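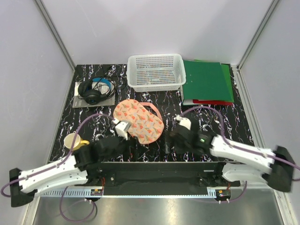

Home | Shop | Desk & Shelf | Baskets | Sale | My account

The Arncombe Basket, white

I'll admit I was a basket skeptic. I had drawers! I had a shelf! What I also had was a pile of stuff that moved from one end of the table to the other every time I wanted to sit down, and that's more or less how the Arncombe ended up in my shop.

It's a plain rectangular basket in white plastic, with small square holes all over the sides and the bottom. The holes in the bottom are my favorite part. Crumbs and pencil shavings drop right through, so you lift it up, wipe underneath and put it back down (I do this on Fridays, or I mean to). And when the basket itself gets grubby, it goes in the sink with dish soap and drains by itself.

What goes in mine? Headphones and their cable, mostly -- that cable used to get into everything. Then a soft pouch with my chargers in it, whatever notebook I'm using, and the mail I haven't opened. Folders I keep in a stack next to it. You can put a few in, but I like them flat where I can grab the one I want. Mugs stay out, please. I tried it once with half a cup of tea in there and learned what the holes do.

My neighbor Hubert Kołodziej bought two for his sewing room and came back for more, and he uses them for fabric scraps and bias tape. He says thin elastic can poke through the holes, so if you're storing skinny things, roll them up or put them in a bag first. Same goes for paper clips!

The details

Color: white only for now. I've asked Marciniak, who make them for us, about a gray one and I'm still waiting to hear.
Material: plastic
Length: 41 cm
Care: warm water and soap. Skip the dishwasher, the heat can warp it a little.
Lid: none, sold without

A few people have written to ask if it fits the Vikutitz shelf. It does, sideways, with enough room left over to get your fingers in and pull it out. Lengthwise it sticks out at the front, and that would drive me nuts, but you may not mind.

Shipping and returns

Orders go out from Brindham on weekdays. Spend $60 or more and shipping is on me. If you don't like the basket, send it back within 40 days and I'll refund it -- just please take your stuff out first. I have mailed one person's house key back already.

Back in stock Oct 11, 2022

Share this | 41 likes | 2 comments

Join the newsletter for restocks and the odd discount code. Unsubscribe whenever you like.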